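In praise of the big plain table

I have grown very fond, over the years, of a big wooden table with hardly anything on it. Ours at Skerum gets used for whatever needs doing — plugs, chargers, the odd letter — and I do think small fiddly jobs go better with plenty of bare wood and something green to look at.

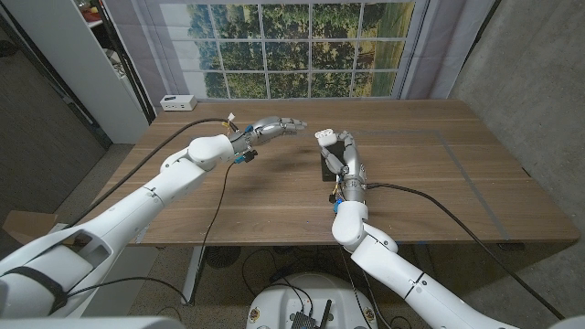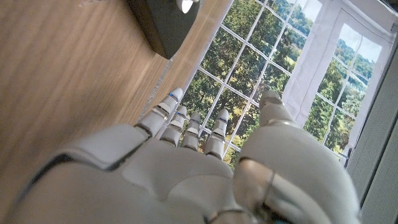

My sister swears by trays and little drawers, and she paid 158 pounds for hers, but I would sooner have the elbow room and a good wipe down on Thursday.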